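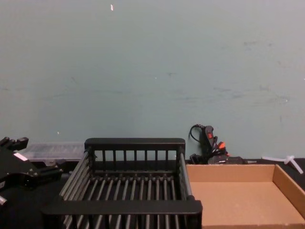

A gripper beside an empty dish rack and cardboard tray on a black tabletop.

Revised bench rules for manipulation work take effect in April

The Utside laboratory has adopted a revised set of rules for all tabletop work with robot grippers. The rules apply to staff, students and visiting partners, and replace the guidance issued when the Ivdale and Collet benches were first brought into use.

The main change concerns the condition of the bench before a session begins. Racks, trays and other receptacles must be empty at the start, and the operator must confirm this in the session record. Items that play no part in the task are to be kept behind the working area, against the wall. Cables should be gathered and laid where the gripper has no need to pass. Handheld devices with trailing leads may remain on the bench, provided that the leads are clear of the planned path.

The second change concerns who may start a session. Each bench will have 2 named operators, one of whom must be present whenever the gripper is powered. Visitors may take part once they have read the rules and signed the register, but may not work alone. A single session may last no longer than 4 hours, including breaks, after which the bench is to be handed over or shut down.

“The earlier guidance was written for one bench and a handful of users,” said Blandine Bouvier, who led the revision. “We now have different groups sharing the same surfaces, often on the same day. The starting condition has to be written down, so that a result from one group can be compared with a result from another.”

The revised text contains 17 rules, grouped under preparation, operation, handover and reporting. Any contact between a gripper and a wall, a cable or a person must be reported before the next session starts, even where there is no damage. Small marks on the bench or wall should be entered in the handover notes – the entry need only give the place and the time.

Records from the Wokano project, which passed 2000 logged sessions over the winter, were used in drafting the section on handover. In several cases the notes did not say which objects had been left on the bench, and the sessions that followed could not be used for comparison.

Operators are asked to read the full text before their next booking. Questions on the rules, and requests for an exception, should be sent in writing to Aaliyah Tremblay at the laboratory office. Exceptions will be granted for one session at a time and noted in the record for that bench.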